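Skudside Juniors kit and clubroom meeting
Minutes, October, start 6.30pm

Present: Mabli Voyle (chair), Pascal Lecomte, Consuelo Sotomayor, Lucero Escobar, Keerthana Kotian (notes)
Apologies: none recieved

Kit still being gone through on the grey seats. Items 2 and 3 refer.
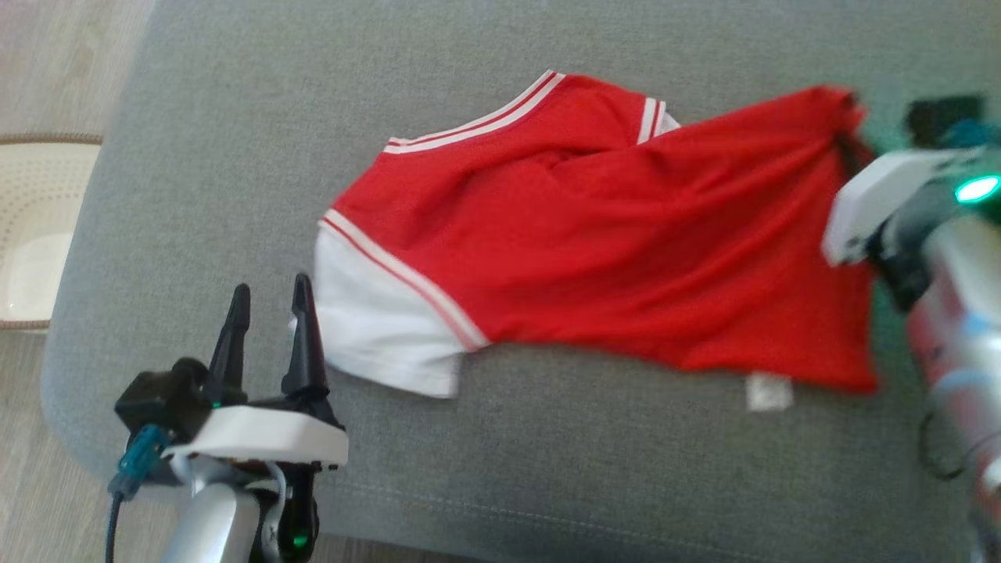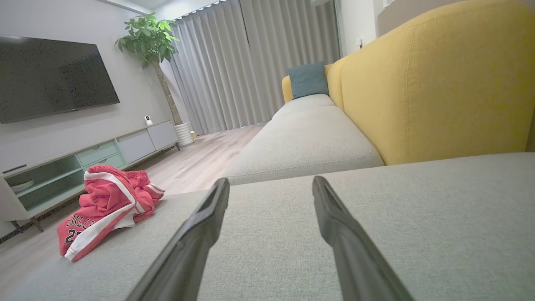 Minutes taken by Keerthana Kotian, typed up same evening

1. Last minutes
Agreed. Pascal's name spelt wrong again, now fixed.

2. Shirts
Red one with the white sleeve and striped trim to be kept. Consuelo wants care labels left in, people cut them out and then we boil things. Agreed. Lucero asked who folds. Long discussion. Whoever washes folds, and folds flat, sleeves in, no bundles.

3. Bulls kit
The one with BULLS lettering and white side stripes. Not our colours, not our name. Pascal thinks it came back from the Promham tournament in the wrong bag. Mabli to ring Promham. If no answer by next meeting it goes in the spares box.

4. Storage
Drawers under the telly to be cleared for kit, mint ones only. Top drawer shirts, bottom drawer shorts. Remote stays on top of the console, please, not down the sofa. Lucero to bring 4 bags for the overflow. Consuelo against bags, wants a proper rail. Price to be got from Nowakowski.

5. Sofa
No boots, no damp kit on the cushions. Teal pillow stays at the far end. Mabli asked if the yellow back can be cleaned, Keerthana to look up what's safe on it. Not bleach!!

6. Washing rota
Three names needed, have two (Pascal, Lucero). Shirts at thirty degrees, inside out. Consuelo will do it if she is let off teas.

7. AOB
Cupboard padlock code now 2562, do not write it on the door. Zollora order form for socks going round, sizes to Pascal.

Closed 7.50. Next one same place, Lucero bringing biscuits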